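Je vais me fâcher avec la moitié de mes amis, mais tant pis : arrêtez de poncer vos vieilles tables ! J'en ai poncé une, moi, un dimanche de pluie (enfin, trois dimanches), et je le regrette encore.

Elle venait d'une brocante à Wotance, je l'avais payée 50 euros, et elle avait des ronds de verre, des coups de couteau, une brûlure de fer à repasser. J'ai tout enlevé. Résultat : un plateau lisse, pâle, qu'on croirait sorti du magasin la veille. Mon voisin Murray Pryor m'a dit « c'est propre », et j'ai bien compris que ce n'était pas un compliment.

On a peur des taches, je crois, comme on a peur de ses rides. On met des sets, des dessous-de-plat, des housses, et on finit par manger debout dans la cuisine pour ne rien abîmer...

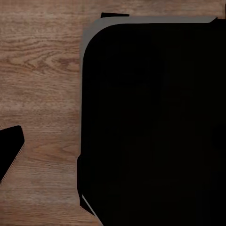
*Les veines du bois, brun moyen, avec leurs arcs emboîtés en haut à gauche.*

Alors maintenant je cire un peu, je laisse vivre, et quand un invité renverse son café, je lui en ressers un. La prochaine table aura ses cicatrices et je n'y toucherai pas, promis !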